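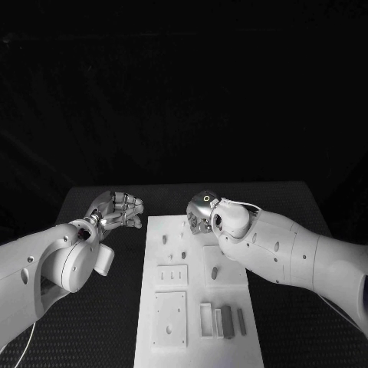
Day one, again

Last updated: Sunday, 9:40 pm

I've been watching a house on Rulton Street since the snow was on the ground, and I feel I know it better by now than I know some of my cousins. Yellow siding, a porch that leans a little toward the neighbors, and a kitchen somebody loved very much in the year they did it. We were never going to buy it (too far from my mother, and my husband hits his head on things), but I have the kind of habit where I look at listings with my coffee the way other people do the crossword, and this one got under my skin.

When I first saw it they wanted 289. Then 279. Then one morning it was gone, and I thought, well, good for them, somebody took it. A week and a half later there it was again at 255, with the photos in a different order and a cheerful little banner across the top: NEW! One day on market.

One day! I had watched that house sit for 83 days. I had opinions about the curtains.

So I started paying attention, and once you do it's a bit like noticing a hum in the refrigerator. In Telholm alone I've found a handful of places this spring that were pulled and put back with the clock wound to zero. Out in Skindomel, where things move slower anyway, there's a brick ranch that I'm fairly sure is on its third first day. As far as I can tell it's perfectly allowed where I live, if the old agreement is canceled and a fresh one signed, and some places make you wait a certain stretch before the counter starts over and others hardly make you wait at all. I'm not a lawyer and I'm not an agent, I just own a notebook.

Now, I do understand why people do it, and I don't want to be the scold about this. My friend Modupe Okonkwo sold her place two summers ago and she said the worst part was the look on buyers' faces when they asked how long it had been up. They'd be standing there perfectly happy in her dining room, talking about where the piano would go, and then they'd hear the number and start tapping on the walls. Nothing was wrong with that house. It had gone up for sale the same week the plant announced its layoffs, and then it was winter, and then it was simply the house that hadn't sold, and every showing after that was an interview for a job she'd already been turned down for. If she had been able to wipe that away I'd have handed her the sponge myself.

But then I think about the other side, because we were on the other side once. When we bought ours we were so green. We'd scraped together 20 percent down over more years than I care to admit, eating a great deal of soup, and we'd been told over and over that anything decent would be gone by the weekend. We saw our house on its second day. Second day! We practically ran up the walk. We offered the full asking price before I'd even opened the hall closet, and it was only months later, over the fence, that we learned it had been for sale most of the year before with another company at another price. Would we have offered less? I think so. Would we have slept on it? I'm certain of that one. And I might have opened the closet, where there was a smell we lived with for four years.

I don't regret the house. I'm sitting in it, the window's open, it's a lovely evening and the smell was a dead fern somebody had boxed up with the Christmas lights. What bothers me is the hurry. All that rushing we did was over a number that didn't mean what we thought it meant, and I suspect there are young couples doing the same rushing tonight, with rates where they are and a good deal less soup money to spare.

So if you're looking right now, and I know a few of you are, these are the things I'd do with my own kids. Look up the address by itself, outside the listing site, and see if old pages turn up. Some sites keep the price history further down the page, underneath the school ratings and the mortgage calculator, and you have to open a little arrow to see it. Ask the agent straight out: has this been offered before, with anyone, at any price? Ask it in an email, so the answer comes in an email. Look hard at the photos, too. If it's July and the maple out front has no leaves on it, the house has been for sale longer than a day, or the photographer is a very early riser.

And go talk to the neighbors. I can't say it strongly enough. People raking leaves know everything.

I wrote a shorter version of this for the newsletter last month and I got more mail about it than I ever got about my tomatoes, so I wanted to put one of the longer notes up too.
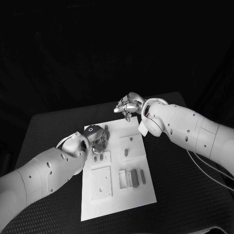
Harriet Ridgeway wrote to say she thinks I'm being too hard on relisting and not hard enough on the first price. In her view the trouble starts when somebody is told in the kitchen that their house is worth a figure no one is going to pay, and they sign because it's a nice thing to hear, and then they spend a whole season being let down in small pieces. By the time the number is sensible the listing has gone stale through no fault of the house. She would leave the day counter alone, she says, and have every seller shown what the last few places on their own street closed for, in writing, before anybody puts a sign in the grass.

I've been turning that over all week. She has a point, and I went back through my notebook with it in mind. The Skindomel ranch started miles over everything near it. There's a tiny place on Usman Court, nearly 800 square feet if you're generous with the laundry corner, that opened higher than a three-bedroom two doors down, and it has been dropping by dribs and drabs ever since. Rulton Street may have been a 255 house from the beginning. If they'd asked that in the snow I bet there'd be a tricycle on the porch by now.

I'd still like the real number of days, though. I'd like both! Put the closed sales in front of the seller and put the whole history in front of the buyer, and let everybody be a bit disappointed early on, when it's cheap.

Anyway, I drove past on the way home from my mother's this afternoon and there was a car in the driveway I hadn't seen before, and two people on the lawn looking up at the gutters. I slowed down more than I should have. One of them waved. I waved back and kept going, and I haven't looked at the listing since supper, though I probably will before bed.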